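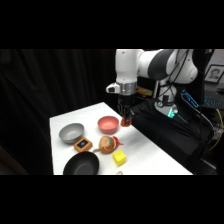

Setting up a pretend kitchen on a small table

You don't need a play kitchen with an oven and a sink to get a good cooking game going. A plain table, two bowls, a pan and a handful of toy food will keep most kids busy for ages, and I love how quickly it comes together! Once everything is in one box, I can have ours ready in 4 minutes.

What you need

A low table with a smooth top (white is great because the colors pop)
Two bowls in different colors
One real pan, the lighter the better
A few pieces of toy food
A timer, real or pretend

Step 1: Clear and wipe the table

Take everything off, wipe it down and let it dry. Toy food picks up every crumb going.

Step 2: Put the bowls out first

Set them near the back with a good gap between them. I like one gray and one pink, so I can say "the pepper goes in the pink bowl" and even a two-year-old can join in. Plastic is best here — it will get dropped.

Step 3: Add the pan

The pan goes at the front on one side, close to the cook. An old nonstick one is perfect, and thrift stores are full of them. Check that the handle is tight and turn it in toward the table so no one catches it with a sleeve.

Step 4: Choose the food

Start small! Over 40 pieces came in the tub we bought, and when I tipped them all out the game turned into a pile on the floor. Now I pick a few things with really different shapes, like something round and something with a point, and leave room between them. Swap a couple of pieces every few days and it all feels new again.

Step 5: Give them a job

Try one of these to begin with:

Soup: red things in one bowl, everything else in the other.
Frying: one piece in the pan, count to ten, then serve.
Orders: you're the customer and you change your mind a lot (they find this hilarious).

Step 6: Pack up together

Food goes in the bowls, the bowls go in the pan, and the pan goes in the box. My daughter does this part faster than I do, mostly so she can be the one to shut the lid.

If you have older kids, add a notepad for the menu. Ours currently offers pepper pie at 1000 dollars a slice, and there is a waiting list.

Mavis Mbeki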